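We use cookies to keep you signed in and to remember which boards you follow. Accept all | Manage choices

Search the help boards Go All topics Most recent

Desk with a hutch: clear it all out first, or sort one drawer at a time?

Posted by pappas_porch in Home & Tidying, Friday, March 4, 2022

Hi everyone, I hope this is the right board for it. We moved into our new place back in November, and it's a lovely bright open space, white walls and white beams overhead, and I told myself I would have the desk corner sorted before the holidays. Well, you can guess how that went! The desk is one of those with the hutch attached, grey wood-grain laminate, and every drawer became the place where things went when company was coming. Batteries, tape, birthday candles, the manual for a toaster we no longer own.

My sister-in-law swears by emptying the whole thing onto the floor and starting fresh. I tried that once with a hall closet and ended up stepping over the piles for a week and a half, so I'm nervous. I have a roll of white bags and a free Saturday coming up – would you pull everything out, or go drawer by drawer?
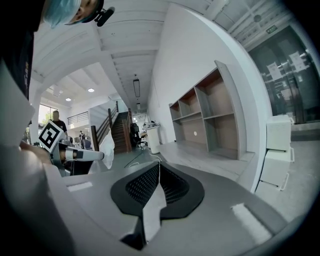 I should add that the ceiling lights are nice and strong, so seeing what I'm doing isn't the trouble. The trouble is that I pick up an old card, sit down to read it, and it's suddenly lunchtime. I also don't want to spend much. I saw a set of Akgate drawer trays for 2,400-something points on my store card and I don't have anywhere near that. Any advice very welcome, and thank you for reading all this.

Posted by trandow_attic

Drawer by drawer, please, and I say this as someone who has done it the other way and regretted it. Open one drawer, only the one, and leave the rest shut so they can't call to you. Lift things out onto the desktop and make 2 piles, staying and going. The going pile goes straight in the bag. Cards and photos get a shoebox with a lid, and the lid stays on until evening when you can have a cup of tea and read every last one of them.

Start with whichever drawer you open most. In mine that was the pens and scissors one, and having it nice by ten in the morning kept me cheerful right through the awful one at the bottom (cables, mostly, and a great many foreign coins).
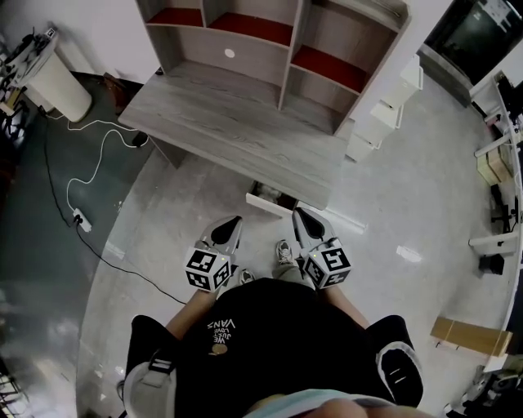
One drawer open at the desk, and sneakers on for the concrete floor.

A word about that kind of floor: it's hard on the knees. If your drawers are low, fold up an old bath towel and kneel on that, or pull over a low stool. I used a gardening pad from Hesasetti that I'd had for years and I was very glad of it.

As for trays, save your points. Cut down cereal boxes do the job perfectly well, and you can line them with leftover wrapping paper if you'd like them pretty. Live with those for a month and then decide whether you want the real thing – you'll know the sizes by then. Oh, and wipe the drawer out while it's empty! A barely damp cloth is plenty on laminate, then a dry one after, and mind the corners where the crumbs collect.

Posted by user1,107

just dump it all out. faster. took me one afternoon and I had 400 rubber bands apparently

Posted by hutch_and_home

I'd go along with the first reply for the drawers, but I would do the hutch differently. Open shelves are easier to clear all at once, top shelf down, and then you can dust properly before anything goes back. Do that part last, once you know how much room is left in the drawers, or you'll be shifting the same stapler up and down all day long like I did.

Put the full bags in the car or by the front door as soon as you tie them. I left mine beside the desk overnight and by breakfast I had fished out a desk lamp with no plug on it. It's still here. Good luck on Saturday, and do come back and let us know how far you got!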